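Trurkeo reunion gig, anyone going?

fuzzpedal_kev
18/12/2019
Tickets went up this morning for the February show at the Justance. I saw them there in the old days when the PA packed up halfway through and they just carried on shouting. Best night of my life!

marrowbone
Got mine. Bit gutted it's only Jenő Hegedűs left from the first line-up though. Is that even a reunion?

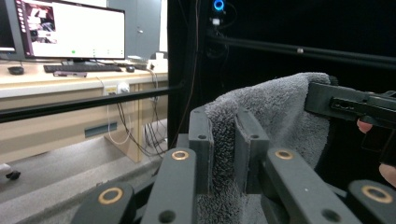 And before anyone starts, yes, I know he wrote most of the songs. I still want Batista on drums.

fuzzpedal_kev
Oh come off it, the second drummer was miles better. Listen to Pranirum again, side two.

tinylungs
Side two is the weak one, sorry Kev. My copy's number 107 and that side has hardly been played.

marrowbone
Sell it me then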